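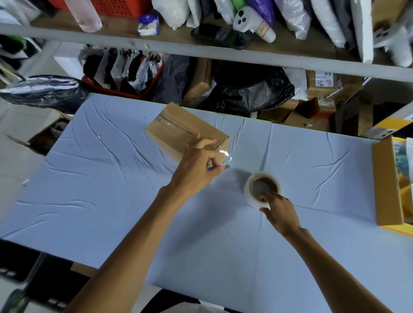 4. Recording the box-taping task by hand

Okay, you've got the head camera on and the Plumar recorder is showing a green light. Now you get to be the teacher! I tape one box per recording and keep my sleeves pushed up, so the wrists are easy to track.

4.1 Press Record and hold both hands still over the table for 3 seconds.

4.2 Pick up the box and set it down at whatever angle feels natural (please don't line it up perfectly, the robot needs to see some mess).

4.3 Pull the tape slowly. One hand stays on the box, and your head stays pointed at your fingers. I used to glance up at the shelves all the time and had to toss almost 20 recordings.

4.4 Press the tape down along the seam, then do the ends.

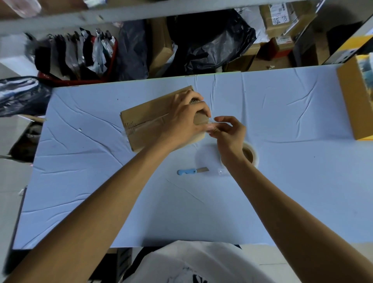 Figure 4-2. One hand on the box, the other on the tape.

4.5 Take both hands off the box and press Stop.

CAUTION: Watch the utility knife. Put it down with the blade pointing away from you, and slide the blade in between recordings.

Note: If you fumble the tape, keep going. Juniper Ferreira tags the fumbles later in Masitz, and I've found the recoveries are great to learn from. Only start over if the camera slips or your hands leave the view.

4.6 Name the file before you start the next one. Trust me on this, I once had 961 files called "box"!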